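08/12/2020

Denture cleaner, soak test, second batch. Yetunde mixed the tablets from the Grenberg powder, I did the pressing. 200 tablets came off the small press, 7 chipped at the edge and were thrown out.
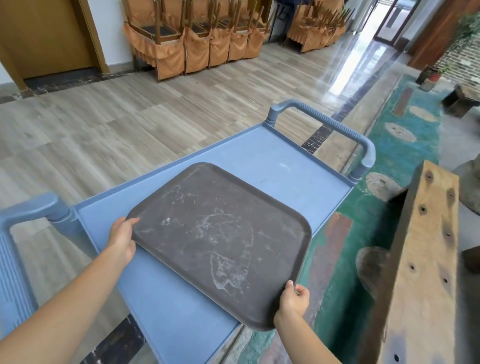
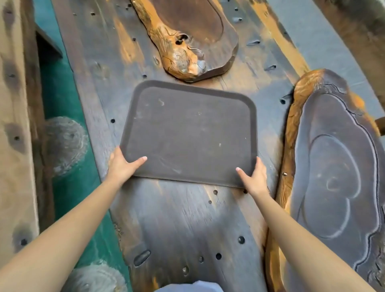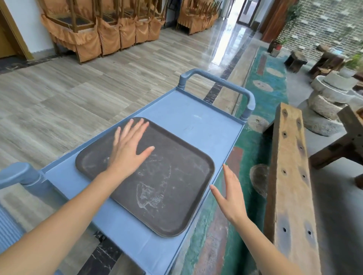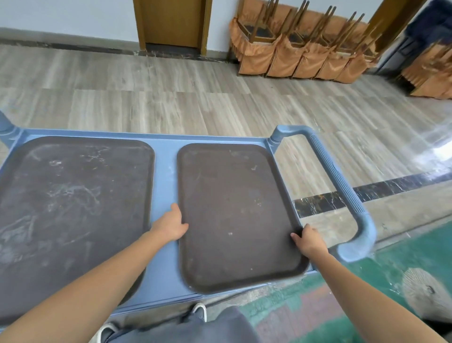
Each tablet went into a glass of tap water at room temperature. Fizz stopped sooner than in the first batch, and there was less foam on top. Still a thin ring of undissolved powder at the bottom of most glasses. Yetunde thinks the binder is too coarse - I think we pressed too hard. Could be both.

Stained acrylic plates (tea and coffee) soaked overnight. Tea came off well with a light brush. Coffee left a yellow shadow near the gum line, same as before. No clouding on the acrylic. The metal clasps from the Okafor partials looked dull on one side after the soak, so those need a longer run before we say anything on the label about partials.

Mint is too strong. Two people who smelled the rinsed plates said so without being asked.

To do:

- sieve the binder and press 23 tablets at the lower setting
- repeat coffee plates with warm water
- clasps: fresh set, one in plain water to compare
- ask Flandmont for a price on 1,000 foil wrappers
- Tamunoemi has the pH strips, get them back

Old tablets from the first batch are in the drawer under the press. Don't mix them with these, they look the same.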